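首页 / 项目 / 数据集 / 说明文档 / 联系我们

阅读时间:8 分钟

# Paju 数据卡:陈列布置岗位上的人机搭班记录

谢谢您点开这一页。写这份说明的人在 Flotar 的布置车间做了很多年,先是扎花,后来排班,再后来被拉去给机器人的数据写文档,所以下面的文字难免有点啰嗦,也会夹一些车间里的事。只想要目录结构和字段的朋友,可以直接跳到“文件怎么放”那一节,我们不会介意的。

## 这份数据是什么

Paju 收录的是陈列布置工作中的操作片段:整理仿真花藤、给木箱和货架做装饰、拆旧换新、收拾地面。录制地点是 Flotar 在 Cluvamthorpe 的工作间,那里平时给商店和展厅准备季节性的陈列道具。目前这一版共有 1,206 段片段,每一段都带有腕部相机画面、关节状态和一条文字标注。

我们最初没有打算公开。录这些东西是为了弄清楚一件很具体的事:把机器人放进一个本来全靠手工的班组以后,大家的一天到底会变成什么样,哪些活真的轻了,哪些活只是换了个样子。后来 Girnurico 的同行来参观,问能不能借一部分去做抓取研究,我们才开始认真整理,顺便把班组里的讨论也写进了文档。

## 为什么选陈列布置

外面的人听说我们做“花”,多半会觉得这活轻松。一根花藤确实不重,可是它软,叶子会勾在一起,花头一扯就歪,搭到木箱上以后还得看上去像是随手放的。旺季里一个人一个班要弯腰蹲下不知多少回,膝盖和腰是最先提意见的。我自己扎了几年花以后,下楼梯都要扶着栏杆走。

所以班组当初答应试一试机器人,主要就是冲着低处的活去的:靠近地面的箱子、货架最下面一层、掉在地上的花瓣和碎叶。高处和眼前的造型,大家还是愿意自己来,机器人的手再灵巧,也不知道这家客户喜欢密一点还是疏一点。

## 搭班以后,人的工作变了什么

这一节写得长,请多担待,毕竟它是我们最想留下来的部分。

先说变轻的。低处的铺设现在由机器人先做一遍,人再过来调整。Rimantas Pärn 是班里手最快的一位,以前旺季过后他总要歇上几天,今年八月他照常上班,还抽空带了新人。补货、搬空箱子这些来回跑的路,也少走了许多。

再说换了样子的。原来一个人从头做到尾,做完退后两步看一眼,那种满足感是连贯的;现在很多时候是接着机器人的半成品往下做,有同事说像在改别人的作文。我们商量以后把流程改了:每个人每班至少有一件东西从头到尾自己完成,不跟机器人搭手。这条规矩后来谁也不愿意取消。

还有新冒出来的活。片段要标注,夹坏的花头要登记,机器人的班前检查也得有人做。刚开始这些都算“顺手”,做着做着就占掉了午后的一大块时间。Raimonds Sepp 那时候管排班,他把标注和检查单独列成了岗位,算进工时,轮流来做。如果您的单位也准备走这一步,请尽早把这部分时间写进排班表,我们拖了一整季才写,那一季大家心里是有疙瘩的。

工资方面,布置岗的底薪没有动,学会班前检查和标注的人多一份技能补贴。人手也没有减。我们知道这跟订单有关,将来怎么样不敢替公司打包票,只能把现在的情况照实写下来。

## 文件怎么放

下载并解压以后,您会看到这些目录:

- clips/:片段本体,每段一个子目录
- labels/:文字标注,中文为主,一部分附英文
- shifts/:班次记录,已去掉姓名,只留岗位
- notes/:班组讨论的摘录,经本人同意后收入
- tools/:读取和检查用的小脚本

每段片段的标注里有 3 个必填字段:

- task:正在做的事,用班组里平时的叫法,比如“搭藤”“收尾”“捡地”
- surface:主要接触或靠近的物件,比如木箱、货架、地面
- handover:这一段之后由谁接手,取值为 person、robot 或 none

handover 是我们自己加的,做抓取研究的朋友可能用不上。可对我们来说,它说的是活儿在人和机器之间怎么交接,去掉了就只剩下动作了。

## 怎么开始用

建议先别下载全部。samples 分支里放了 100 段,各种任务都有一点,足够您判断合不合用。

1. 取下 samples 分支,运行 tools/ 里的 check 脚本,确认文件完整。
2. 打开 labels/,挑一个 task 看几条标注,熟悉一下我们的叫法。词汇表在同一目录下,方言说法都做了解释。
3. 找一段 surface 为木箱的片段,对着画面看一遍标注。手指朝下,浅色木条箱的上沿搭着带淡黄花的藤,藤的一头越过箱角垂到灰色地面上,前面还落着一小片黄色的叶子或花瓣。“搭藤”和“捡地”这两个标签常在相近的画面里出现,请以标注的任务为准,单看画面容易分错。
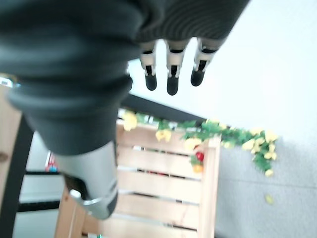 4. 确认没有问题以后再取完整版本。网络不好的话可以按 task 分批下载,脚本支持断点续传。

## 已知的不足

腕部相机离手很近,手部的部件和袖套会挡住一部分画面,动作快的时候还会糊。我们没有把这样的片段剔掉,真到了现场,机器看到的也就是这个样子。

花藤全是仿真的。真花的茎会断、会出水,请不要拿这份数据去推断鲜花操作。

班次记录来自同一个工作间、同一班人,大家彼此熟悉,说话也直。换一个地方,气氛可能完全不同,notes/ 里的看法请当作一家之言来读。

## 使用约定

研究和教学可以自由使用,请注明 Paju 和 Flotar。请不要用 shifts/ 里的记录去推算个人的工作速度,更不要拿它做考核依据。这是班组同意公开时提的唯一条件,我们答应了,也请您一起守住。

下一版打算扩到 3,000 段,补上货架底层和夜班的内容。发现标注有错,或者您那边也在搭班、想聊聊排班的事,都欢迎在仓库里留言。我们一般下午收工前统一看,回得慢了请再催一声。

相关内容

- Paju 标注词汇表与车间叫法
- 班前检查单(可打印)
- 把标注时间写进排班表:一季下来的做法
- Girnurico 参观交流记录
- 仿真花藤的收纳与修补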